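Skater FAQ: the questions we keep getting about our shared-workshop arm

Posted by Rocío Medrano, 2022-02-18
Shares 34 | Comments 3

What is Skater?

Skater is a small robot arm that four of us are building at the Ledesma workshop, on the long bench by the back door. It has a gripper, a camera at the wrist and far too many zip ties. We got it moving last April and have been fiddling with it ever since!

Do I need my own workshop to build one?

No. Kerubo Kioko put together most of her copy on a kitchen table. A drill press makes the base plate easier, but a hand drill and some patience will get you there. What you really want is a surface you can clamp the base to, because the arm has a kick when it stops short.

How much did it cost?

Ours came to $741, and that includes two motors we fried. If you already own a power supply and a soldering iron you'll do better than we did. The controller board is the Samov, which we picked mainly because Theerawat Jitpraphai had one in a drawer and knew how to wire it up.

Why are you picking up paper and card?

Because it's hard, and it's so much fun when it goes well! A block will put up with a sloppy grip. Folded card won't: squeeze too much and it creases, come in crooked and it slides away. We stand a folded piece on its edge and ask the gripper to take it low down, with a pad on either side.
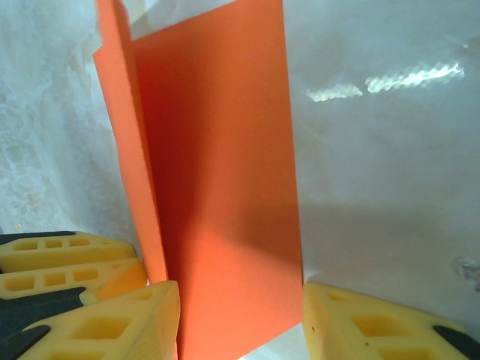 Wrist camera view: folded orange card between the yellow pads.

What are the finger pads, and can I change them?

Please do. The yellow ones have cutouts along their length, and they mount on the black finger pieces, so swapping a set takes a few minutes. We tried plain flat fingers first and hated them. If your pads pick up grit, wipe them down before a long run.

Does a shiny table cause trouble?

It can. Overhead lights bounce straight into the wrist camera, and shadows next to the card can fool the edge finder. Try turning the lamp or moving the card a little before you touch any code. Uriel Robles lost a whole evening to a threshold setting when the fix was a desk lamp.

How many tries does it take to learn a new object?

We record 40 by hand, then let the arm try 20 by itself and look at where it went wrong. Bad ones stay in the log. They're the most useful thing in there.

Where do I get the files?

Everything is in the Koltico folder on the workshop server, and members can copy it any time. If you're not a member, leave a comment and I'll send you the parts list.

Comments (3)

Virgil Căpraru: Would love the parts list. Can the Samov drive a fifth motor, or do I need a second board?

Rocío Medrano: Sent! It'll drive a fifth, but give it a separate supply.

Theerawat Jitpraphai: I would like my drawer board back at some point.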